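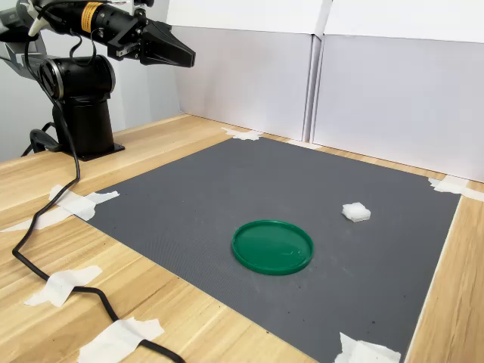 Progress report, Pletumby Creek footpath and bank repair
Reporting period: spring through end of August
To: Walczak Fund, small works grants

Sending this ahead of the site visit so you have something to read on the drive. Budget sheet goes separately, same template as last time. Sorry for the short sentences, typing between two other deadlines.

Where we are

Upper section done. Middle section mostly done. Lower section not started, reasons below. Overall we're behind the plan you approved, by a month or a bit more, and I don't expect to make all of that up before the ground gets soft.

Upper section (parking lot to the old ford)

Path regraded and surfaced. Crushed stone over fabric, as specified. We went with the coarser stone in the dip by the ford after the fines washed out in the first big rain in May. Cost a little more per load, worth it. Has held through three storms now.

Drainage: two new cross drains in, plus one we hadn't planned. The extra one is at the bend where the water comes off the hayfield. It was running straight down the path and would have taken the new surface with it. Paid for it out of contingency, see below.

Handrail on the ford steps is up. Wood posts, steel rail. Inspector signed it off on the second try. First try he wanted the bottom post set deeper, so we pulled it and reset it. Half a day lost.

Middle section (ford to the Brokitcombe boundary)

Bank repair is the big item here and it's the part that went best. 121 feet of bank rebuilt with coir rolls and live willow stakes. Stakes were cut locally in March and kept in the creek till we needed them. Went in late April. Most have leafed out. There's a bare patch near the downstream end where something has been eating them, deer probably, maybe rabbits. Temporary fence around that stretch now. Will restake the gaps once the leaves are off.

Planting on the slope above the bank: 2,000 plugs in, mostly sedge and rush, some joe-pye weed and blue flag on the wetter ground. The original order was 3,000. Nursery shorted us on the sedge and offered a substitute we didn't want (not native this side of the state). They've credited the difference and will hold the remaining plugs for spring. So the planting number in your milestone table is going to look low this period. It isn't lost, just late.

Watering was a pain in July. No rain to speak of for weeks, and the pump we'd borrowed quit. Carried water by hand for the worst of it. Lost some plugs along the top edge where the soil is thin. Rest came through.

Path surface in the middle section is finished except for the last stretch before the boundary gate. Waiting on the gate itself. It was made to the wrong width, has gone back to the shop, should be here in September.

Lower section (boundary to the road bridge)

Not started. Two things holding it.

First, the access agreement with Brokitcombe. They own the strip along the fence and were fine with the route last fall. Then they asked us to move it a few feet toward the creek so they can get a mower down the fence line. Reasonable request but it puts the path closer to the bank than our permit drawing shows, so the drawing had to be redone and sent back to the county. County has had it since June. Last I heard it was in the pile for review. I call every other week.

Second, the contractor. Zolside did the upper and middle sections and we were happy with them, but they were booked out for August once our start date slipped. They've given us a slot in October. If the permit isn't back by then we lose the slot and I think we're looking at spring for the whole lower section. Would like to talk about this at the visit.

We did get some prep done so the time wasn't wasted. Route flagged, both versions. Knotweed near the bridge cut twice and bagged. It'll be back, it always is, but cutting it now makes next year easier. Dumped tires and fencing wire hauled out, one trailer load.

Money

Spending is under plan for the period, nearly all of it because the lower section hasn't been touched. Not a real saving, please don't read it that way.

Over on:
Stone (coarser grade at the ford)
Extra cross drain
Fence for the willow patch
Pump rental in July after ours quit

Under on:
Plugs (credit from nursery, to be spent in spring)
Signs (not orderd yet, see below)
Tool rental

Contingency is 55 percent used. That's higher than I'd like at this stage, given the lower section is the wettest ground and the most likely to surprise us. I'm not asking for more right now. I'd like to ask if the signs underspend can be moved across, should we need it. Happy to put that in a separate letter if you need one for the file.

Signs

Held off on purpose. The map panel has to show the final route and we don't have a final route. Text is drafted. One panel at the parking lot, one at the ford about the bank repair and why people should keep off it. Your logo goes on both, please send the current version, the one I have is blurry when it's blown up.

Use of the path

Open to the ford since June. People are using it a lot, more strollers than I expected. Dog walkers too. We've had two complaints. One about mud at the boundary gate, fair, that's the unfinished stretch. One about the noise from the compactor starting at 7 a.m. We moved the start to 8 and that was the end of it.

Some people are climbing through the willow to get to the gravel bar. Kids mostly, it's a good spot. I'd sooner give them a proper way down than keep fixing the fence. A few stone steps at the upstream end of the repair would do it. Small job, Zolside could fold it in with the October work. Not in the approved plan so I need a yes or no from you. Rough price to follow.

Monitoring

Fixed-point photos taken in April, June and August from the same four stakes. Will go in the year-end report as a set. Bank pins read after each high water. No measurable loss behind the coir so far. Upstream of the repair the bank is still moving, we lost a piece about the size of a picnic table in the May storm. That's outside our limits but it's worth knowing, as it may start working around the end of the rolls. We've added a few extra stakes at the tie-in and will keep an eye on it.

Water clarity readings are patchy. Missed July completely because the level was too low for the tube at the lower point. August is fine.

Next period

September: gate in, last stretch of middle section surfaced, fence checked.
October: lower section starts if permit is back. Steps to the gravel bar if you agree.
November: restake willow gaps, close up for winter, pull the temporary fence if the stakes look strong enough.
Spring: remaining plugs, signs, anything left over.

What we need from you

A decision on the gravel bar steps.
A decision on moving the signs money if it comes to that.
Logo file.
An idea of how you'd handle an extension if the lower section goes to spring. Is that a form or a letter? The grant terms mention both in diferent places.

For the visit, park in the upper lot, the road bridge end has no room. Wear boots, past the ford it's still wet. Allow an hour and a half to walk it both ways with stops.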